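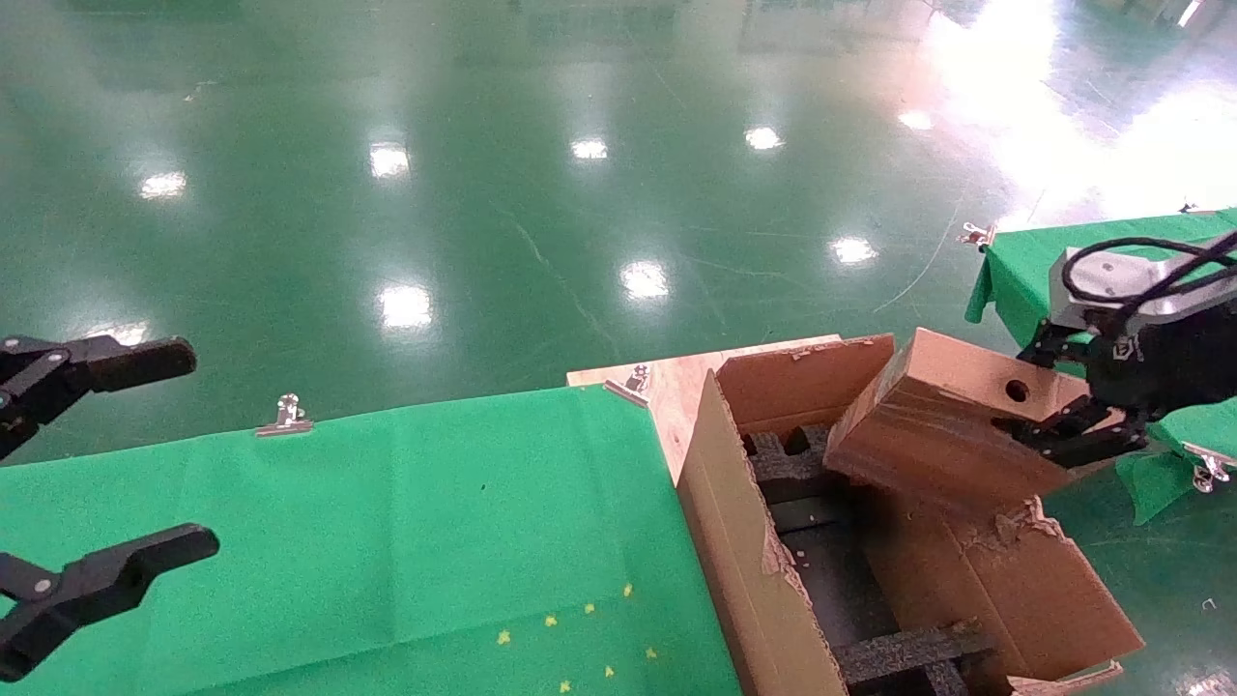

The fault at Lidau began with a flap. Run 609 at the packing hall went as usual until the right arm closed on the cardboard, and the controller logged a firm grip and kept pulling. The force limit should have stopped it. It didn't trip for 20 seconds.

Piritz, which runs the hall, had changed the limit in January after a string of false stops on stiff new boxes. The new value suited those. Old boxes, reused until the rims go soft, give way well below it. 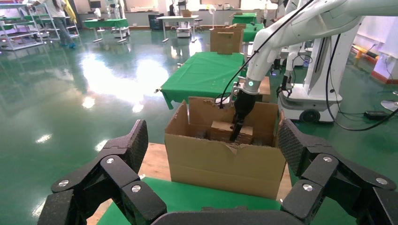

*The right arm reaching into an open box at the Lidau hall.*

No one was hurt. Still, the safety review by Macapagal treated it as a near miss, because staff walk the same floor as the machines. Its report asks for a separate limit for worn cardboard and a hard stop after two seconds of steady pull.

Piritz has put both into its Flisterero control software. It plans 1,000 test runs at low speed before the old pace comes back.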